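Getting a musty smell out of a secondhand cotton T-shirt

Posted in Laundry and Clothing Care

Bought three printed T-shirts at the thrift store in Nosetholm and all of them smell like somebody's basement. I've run them through the machine twice with regular detergent, warm water, and the smell is weaker but it comes back as soon as I've worn one for an hour. I don't want to wreck the prints. Is soaking in vinegar safe, and how long?

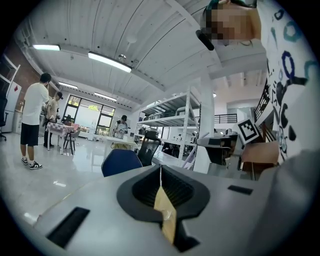

Yae Sakai
Vinegar is fine on a cotton shirt with an ordinary print. Use plain white vinegar, 200 ml to a sink of cool water, shirts inside out, and leave them for an hour. Rinse well, then wash as usual. Skip the fabric softener — it coats the fibers and holds the smell in. Dry them outside on a line if you can, still inside out, and keep the iron off the print. If the smell is still there after that, do it again before you try anything stronger. Don't add bleach to the vinegar at any point, and rinse everything out before you use any other product.

Ermira Vukčević
Agree on the softener. I'd check the washer too. Mine was the problem and I blamed the clothes for months. Run it empty on hot and wipe the rubber seal, there's usually gunk in the fold. Then leave the door open between loads.

petek_800
just freeze them overnight in a bag, worked for my jeans

Ermira Vukčević
Freezing didn't do anything for mine. The smell was back once they warmed up.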